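Chapter 3
Fluids on Tap: Pressure, Flow and Why Things Pour

What you'll meet in this chapter

Pressure, and how it differs from force
Why depth matters and width doesn't
Flow rate, and how to measure it with a jug and a clock
Viscosity, or what makes syrup such hard work

Before you start, you should be happy with force and area from Chapter 2, and with rearranging a simple formula. If the rearranging still makes you sweat, go back and do the first page of practice questions again. I'll wait.

3.1 A slow bath in Astalley

I once rented a top-floor flat in Astalley with the slowest bath in the county. You turned the hot tap as far as it would go, went off and made toast, ate the toast, came back, and there'd be just enough water to wet your ankles. The kitchen was in the same flat, one floor down a funny little staircase, and the tap in there was perfectly brisk. Same tank, same water, same tenant getting crosser by the day.

I blamed the tap first, as everybody does. I unscrewed it, cleaned it, fitted a new washer and flooded the bath mat. It made no difference at all. The trouble was up in the loft, where the tank sat hardly any higher than the bath itself. Water from the tank had a good long drop to reach the kitchen, and next to no drop to reach me and my rubber duck.

I've started with that bath because nearly everything in this chapter is hiding in it. There's a tank with an open top, a pipe, a valve, and a column of water pressing down under its own weight. Once you can say why the kitchen tap won, you've got the main idea, and the sums are only a way of putting numbers on it.

3.2 What we mean by pressure

People use the word "pressure" for all sorts of things (exams, mostly) but in physics it has one meaning. Pressure is the force pushing on a surface, divided by the area it's pushing on. We measure it in newtons per square metre, and because that's a mouthful we call one newton per square metre a pascal.

pressure = force ÷ area

A drawing pin is the usual way into this, and I can't think of a better one. Your thumb pushes on the wide flat head, and the same push comes out at the tiny point. Same force, much smaller area, much bigger pressure. The noticeboard gives way and your thumb doesn't.

With liquids there's a twist. A liquid can't hold its own shape, so it pushes on everything it touches, sideways and upwards as well as down. Hold your hand flat underwater in a swimming pool and you won't feel the water squashing it from the top only. It presses on every side of every finger. Go deeper and it presses harder, because there's more water stacked up overhead.

pressure due to a liquid = depth × density × g

Have a good look at what's missing from that formula. It doesn't mention how wide the pool is, or what shape, or how much water there is altogether. A narrow pipe full of water to a depth of 4 metres has the same pressure at the bottom as a lake 4 metres deep. I remember flatly refusing to believe this at school. It felt like cheating! If it feels like cheating to you too, try the activity at the end of this section with two bottles of different widths and see what you get.

Try it: the leaky bottle

Take a tall plastic bottle and make three small holes up one side, one near the bottom, one halfway and one near the top. Cover them with a strip of tape, fill the bottle to the brim, stand it beside the sink and pull the tape away. Watch how the water leaves each hole. Then do the same with a fatter bottle, keeping the holes at the same distances below the waterline. Sketch both in your notebook and write one sentence about what changed and what didn't.

3.3 From pressure to flow

Pressure on its own doesn't move anything. A full kettle has pressure at the bottom and sits there quite contentedly. To get a flow you need a difference in pressure, with a way through from the high side to the low side. Opening a tap gives the water its way through, and shutting the tap takes it away again.

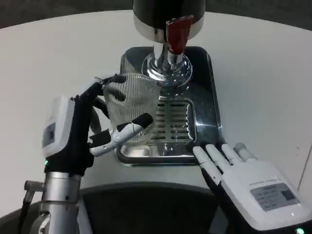

Figure 3.1 A dispenser with a red handle, with a clear ribbed cup held partly over the drip tray.

How fast does the liquid come out? We call this the flow rate, and it's simply the volume that passes in a given time.

flow rate = volume ÷ time

You don't need any special kit to measure it. When I was writing this section I put a measuring jug under my own kitchen tap, opened it gently, and timed it with the clock on the cooker. I collected 62 millilitres every second. Then I half closed the valve, tried again, and got 29. Notice that I hadn't touched the tank or the pipes. All I'd done was make the gap smaller, and that was enough to cut the flow by more than half.

Do your own version and please don't expect my numbers. Yours will depend on your pipes, your valve and how patient you are. Run each test more than once and take the average, and read the jug with your eye level with the surface of the water. (I have marked a great many lab books in which the jug was clearly read from above, by someone in a hurry to get to lunch.)

3.4 Thick and thin

So far I've talked as though every liquid behaved like water. Try pouring golden syrup and you'll see the problem at once. Tip the tin, and it thinks about it for a while, and then it comes down in a long lazy rope. The property that makes it do this is called viscosity. It's a kind of friction inside the liquid, between one layer and the next as they slide past each other.

Viscosity isn't the same as density, and mixing up the two is the most common mistake in this whole chapter. Cooking oil is less dense than water, so it floats, but it's more viscous, so it pours more slowly. Temperature matters as well. Warm the syrup tin in a bowl of hot water and it'll run far more easily, although you've barely changed how heavy it is.

Quick check

Why does a bath on the top floor fill more slowly than one on the ground floor, if both are fed from the same loft tank?
A jug collects 240 millilitres in 4 seconds. What is the flow rate?
Name a liquid that floats on water but pours more slowly than it.

Answers are at the back of the book. In section 3.5 we'll go back up into the loft and work out the pressure at my bath tap properly, so keep the depth formula handy.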